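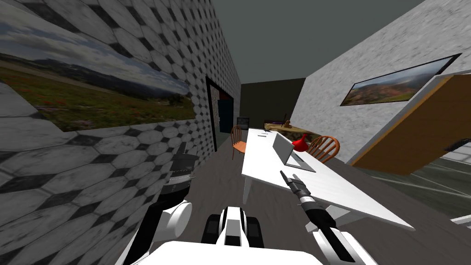

About Wamton

We test grippers. Also arms, cameras and controllers, but mostly grippers, because that's what people ring up about. You've got two or three on a shortlist, the spec sheets all say the same thing, and you need to know which one picks up your stuff.

Started by Ona Vītola and Evaristo Guerra in November, eight years back, over a shop in Pemgate. Still small. Still over the shop.

How we work

Everything goes through simulation first. Two-armed robot, furnished room, long white table, things to reach for. Swap the gripper, swap the controller, run it again. A standard comparison is 400 runs per gripper - same seeds for everyone, no favors. Then the best 2 go on to the bench upstairs. 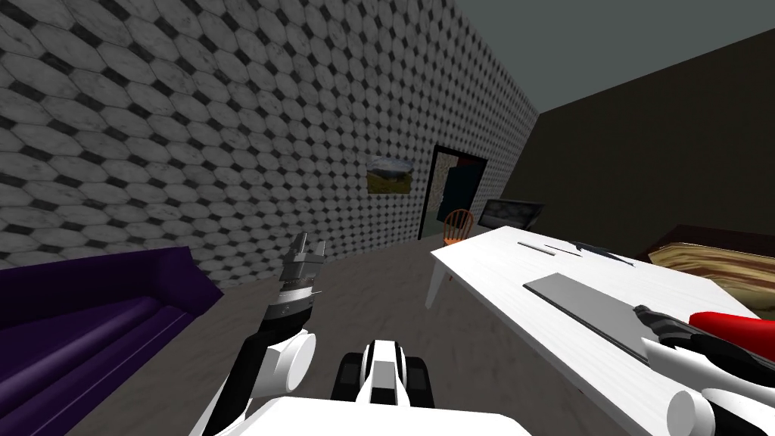
Right arm over the gray slab, left arm out by the couch.

Flat things are where most grippers lose points. Trays, boards, anything thin lying on a table. Parallel fingers do fine on a mug and then can't get under an edge. So we test alot of flat things. Approach angle matters more than grip force, at least in our numbers, and camera height matters more than people want to hear. 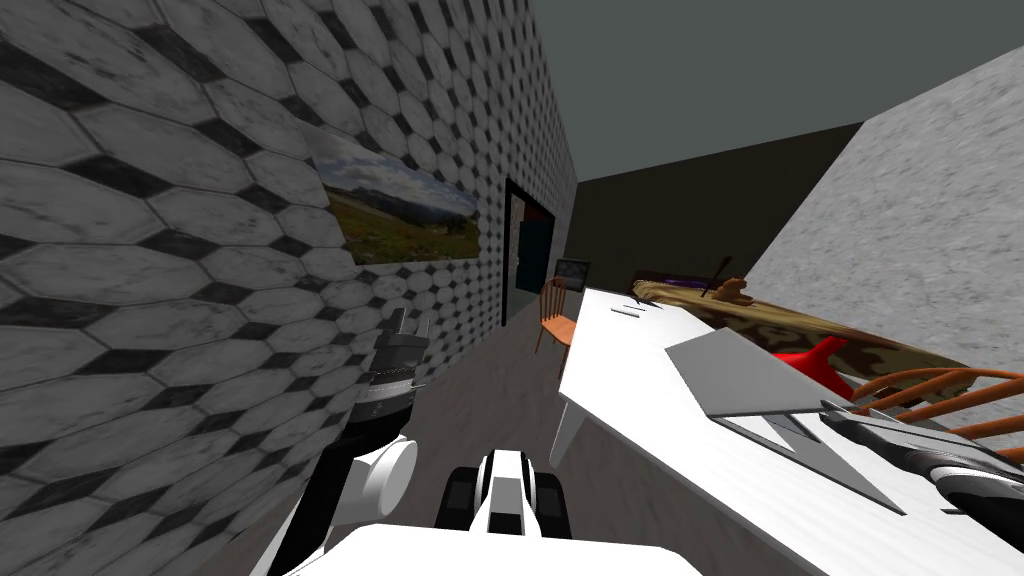
Agata Negri runs the camera side and will move a viewpoint a few degrees and make you look at all the results over again. Worth it. Settimio Lo Presti does controllers - tuning, latency, the weird jitter you only get on Fridays. Adoración Herrero writes the reports and keeps them short.

What you get

A ranked list, every failed grasp logged, the raw data. We've done 137 comparisons so far, a few of them for teh same customer changing their mind. We don't sell hardware and don't take commision from anyone who does.

Our scoring tool is called Kiani. Ask for a copy, it's free, the manual is not great yet.

Get in touch

Use the contact form. Tell us what you're picking up and how heavy. We reply in around 2 days, longer if we're moving benches.

Page last updated 17 June 2019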